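Projects > Bilstead Reuse Store > Progress report, October

Bilstead household goods sorting, progress to end October

Quick one this month as we are short handed and the stock count overran. Full spreadsheet to follow seperately.

Where we are. 2568 items through the sorting room since the grant started, 1090 of them household and kitchen, the rest mostly toys and books. 171 families have had a starter box. Target for the year was 400 so we are behind, mainly the summer, when donations dropped off and we lost the Dukus van for most of three weeks. Van now back. Exhaust done, tyres not.

Toys and household still arriving mixed together in the same bags. We did ask people to split them, leaflet went out with the Marín collection round, not much difference so far. So the bins stay mixed at first sort and get split at second. Slower but fewer things going astray. Anything with a spray head or a screw cap comes out at second sort and goes on the cleaning shelf, checked for leaks before it is boxed. Cups and beakers to the kitchen crates, one size per crate if we can manage it.
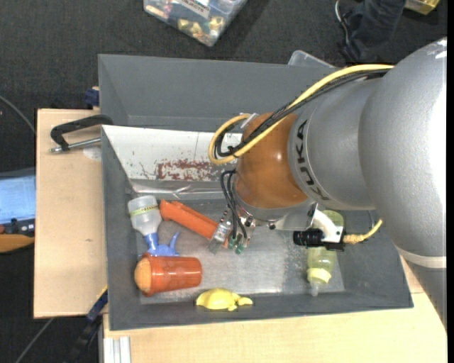

Mixed household and toys in the grey bin: spray bottle with blue head, cup on its side, long orange item.

Bins. The grey ones are doing the job but showing their age, floors scuffed. Would like to replace the worst out of the equipment line, there is underspend there from the shelving (came in cheaper than quoted). Please confirm this is OK before we order. Darkamano have given us a price, good until the end of next month, delivery included. Same footprint as now so nothing else on the benches has to move.

Starter boxes. Contents list revised after feedback. Tin opener in, second tea towel out. Families asked for more cups and fewer plates, which suits us, we have plates stacked to the window. Cleaning bottles still the item we run out of first. We top up from the budget when donated ones dont stretch.

Problems
- damp in the back store, landlord told twice, no date yet
- labels peeling off crates, trying a different tape
- toy checks are a bottleneck, only one trained person on mornings

Spend is on profile apart from equipment (under) and fuel (over, see van). No request to move money between lines other than the bins.

Next month: clear the plate backlog, second toy checker trained, new leaflet wording for Marín. Boxes going out twice a week again once the tyres are on. Please send any queries before the 10am call, otherwise will take them then.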